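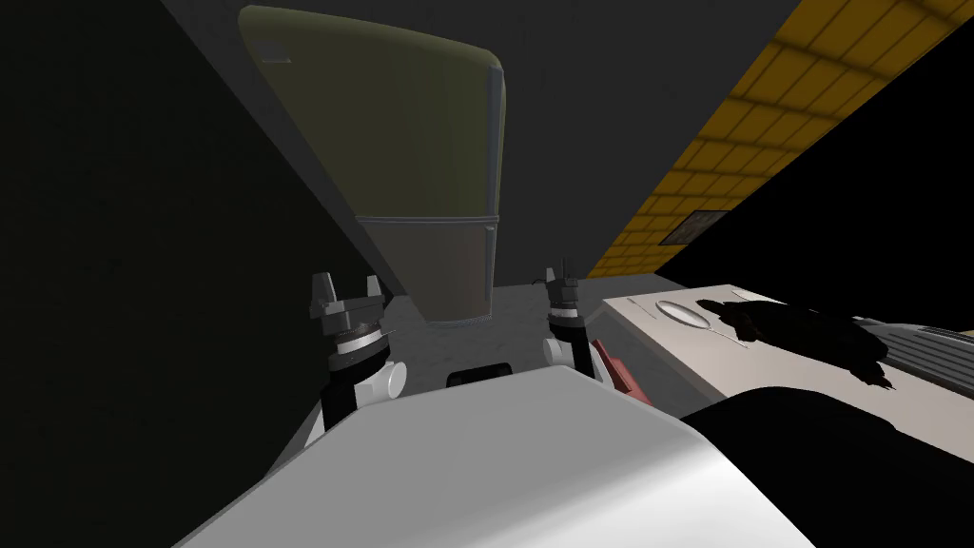

Two robot grippers and a tall green container, in a computer-made picture.

Who Is Telling the Story?

When I was in fourth grade I read a whole book thinking the author was a lighthouse keeper. She wasn't! I had mixed up the author and the narrator, and plenty of grown-ups still do it, so let's sort it out.

The author is the real person who wrote the book. The narrator is the voice telling you the story. Sometimes they sound like the same person, but you can't count on it.

I'll use a story I love called "The Winter Boat," by Oleksandra Dmytriv. It's only 24 pages long and it happens in February in a cold little harbor town called Clamside. A boy named Pim finds a rowboat with somebody else's lunch in it. (I won't tell you whose lunch. Go read it!)

First person

The story starts like this: "I found the boat before breakfast, and I told no one."

See that word "I"? That's first person. Pim is the narrator, and we're stuck inside his head the whole way through. If Pim doesn't know something, we don't know it either. When Mrs. D'Amico from the bakery gives him a funny look on page 9, Pim decides she's mad at him. Is she? We only have Pim's word for it, and Pim is grumpy and hasn't eaten.

A narrator who gets things wrong, or leaves things out, is called an unreliable narrator. I think those are the most fun, because you get to be a bit of a detective.

Third person

Now let me change that first line: "Pim found the boat before breakfast, and he told no one."

Same boat, same boy, but now somebody outside the story is talking. Look for "he," "she" and "they." There are two main kinds. In third person limited, the narrator sticks close to one character and tells you just that character's thoughts. In third person omniscient (say it om-NISH-unt, it means "all-knowing") the narrator can hop into anybody's head, so we could hear what Mrs. D'Amico is thinking too, and maybe even the seagull.

What about "you"?

That's second person: "You find the boat before breakfast." It's pretty rare in stories, but choose-your-own-path books use it all the time.

Watch out for talking

Here's the trick that catches people. Characters say "I" when they talk, even in a third person story. "I'm hungry," said Pim. That's still third person! Cover up everything inside the quotation marks and look at what's left.

Try it yourself

Pick any book near you and read the first page. Who's talking? Then write two or three sentences of it over again with a different narrator. I did mine from the seagull's side, and he had a lot to say about that lunch.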